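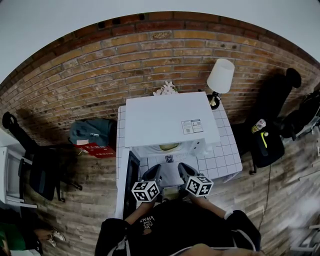
Software sync, folding pipeline — minutes

September 28, 2026
I took these as we went, so forgive the shorthand. Planning and tooling were both there, perception dialed in from the Stoltby office.

Marker tracking

We started with the cubes on the grippers, as we do every time. The pose estimate is fine while both cubes face the camera, but when the wrists roll inward the solver flips between two answers and the trajectory gets a nasty little spike. Perception wants to carry the last good orientation forward for up to 4 frames and then mark the gap. I asked for the gap to be its own field in the log — I'm tired of digging it out of the comments! Agreed.

Tsao (the replay tool)

Tsao now loads a full session without choking, hooray. Left and right streams still drift apart on long recordings, and the worst one we looked at was off by 141 milliseconds at the end. We argued a while over whether to fix that in the recorder or at import. Import won, mostly so the old sessions get the fix too. I'm writing the patch.

Garment segmentation

White garment on a white tiled table is still our worst case. The mask leaks along the grout lines and sometimes takes a bite out of the box. Perception tried a version trained with 856 extra hand-labeled masks and it looks better on folded edges, not much better on sleeves. We're keeping the old model as the default until it has been through the Lindstead test set.

Planner

Short one. The Flultwood branch gets merged once the two-handed grasp check stops rejecting grasps near the collar. Planning thinks the threshold is simply too tight and will loosen it. There was some grumbling about doing this without a regression test, so a test goes in first.

To do

Me: import patch for Tsao, gap field in the log format
Perception: orientation hold, Lindstead run
Planning: collar test, then threshold, then merge
Tooling: move the nightly replay to the new server

Camera calibration got pushed to next time, we ran out of hour.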